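Prillunbridge Workshop: White Parts and Dark Surfaces

Posted 2025-11-29 by Nuwan Chowdhury

These are from the back bench at Prillunbridge, where we have been sorting plastic rails and fittings for the Gislow shelving job. Arsen Hladun is in charge of the bench and Nikola Ziółkowski keeps the parts list. The job needs rails in two lengths, and the longer ones are 410 mm.
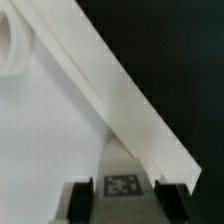 Rails are checked for straight ends before they go on the rack. A rail with a rough cut goes back to Eusebio Arango, who trims it on the small saw. Grooves get a wipe with a dry cloth, and the rounded fittings are kept in a separate bin from the rails.

Pale plastic picks up marks quickly, so the bench is wiped down at the start of each shift. Rupert Mösli asked for a second light on the left side, and it went up last week. Glare is still a problem on the white surfaces.

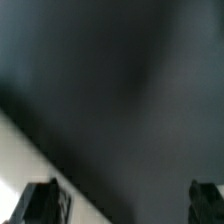 Sorting should take almost 5 more days. After that the rails go to Fulon for drilling and come back to us in January for assembly. Larger prints are at the front desk. Ask for Nikola if you want a set.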